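Catriona Carnegie
I waited nearly 40 minutes for the Flulel loyalty lunch today. A small thread.

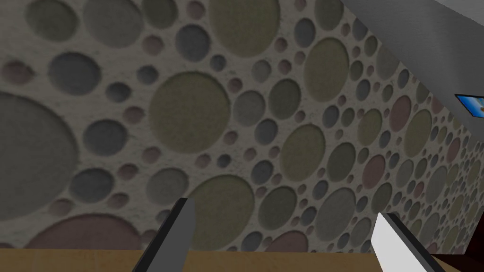 The promotion says: collect 3000 points in the app, get one free soup bowl. I collected them since October. At the counter, the app showed me zero. The queue behind me became long and I looked only at wall circles, olive and gray, like the ones here, so I did not have to meet any eyes.

The cashier was kind. She told me the points expire after 80 days. This rule is on page 15 of the terms.

My friend Morven Mowat lost hers also, in the Paterson branch.

I wrote to Flulel and asked for the points back. If they answer, I will post it.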